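Minutes, linens and towels group, Stinby guest house
11/01/2020, back room

Present: Marcelino Guerra (taking notes), Réka Bíró, the two Hekska laundry folks, and Ó Ceallaigh from the front desk, who joined for item 3.

## 1. Notes from last time

Read and accepted. One fix: the order from Barkov was for 17 bath mats, and the notes had it under hand towels. Marcelino has changed it.

## 2. How we fold the microfiber towels

This took up most of the meeting and it was a great discussion! Réka has been trying out folds since September and she is very happy with the long one: lengthwise into a flat strip, straight edge toward you, then the short ends come in. It sits nicely on the shelf and it's quick once your hands know it (she got through 20 of them while the coffee was brewing, and they all looked good).

The trouble spot is still the top edge. Microfiber is soft and a bit grabby, so if you lift it by the corners the middle sags and you get a curve where you wanted a line. Hekska asked if a smooth table would help. Réka likes a cloth surface better, as the towel stays where you put it. We talked this over for a while and agreed to keep the dark gray cloth for folding.

The purple towel came up here too, halfway through the long fold, with both top corners up and the edge between them dipping. The care label is sticking out near the left corner. 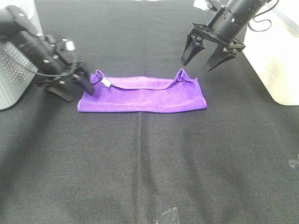

## 3. Care labels: in or out?

Ó Ceallaigh would love to see no labels at all on the guest shelves. Hekska reads them when sorting and asked us please not to cut them off. Good solution from Réka: start the fold with the label side on top, then tuck it under on the last turn. Everybody liked this and we tried it on the spot with a spare towel. It worked on the second go!

Agreed: labels stay on, tucked in on the last turn.

## 4. Colors

Purple for the pool, white for the rooms, and no mixing in the same pile. The purple ones are really cheerful and guests keep saying so. Marcelino would like more of them. Barkov sells them in packs of nine, and we'll ask for a price on two packs before deciding.

## 5. Shelf space

The low shelf by the door is too narrow for the long fold, by an inch or so. Réka thinks it could hold the washcloths, and the towels could move up one. We'll try it and see.

## To do

- Réka: write up the long fold with the label tuck, one page, to hang by the table
- Marcelino: price from Barkov
- Hekska: keep purple and white in separate bags on delivery
- Ó Ceallaigh: clear the upper shelf

Next meeting is in the same room. We'll start with the washcloths, which we didn't get to.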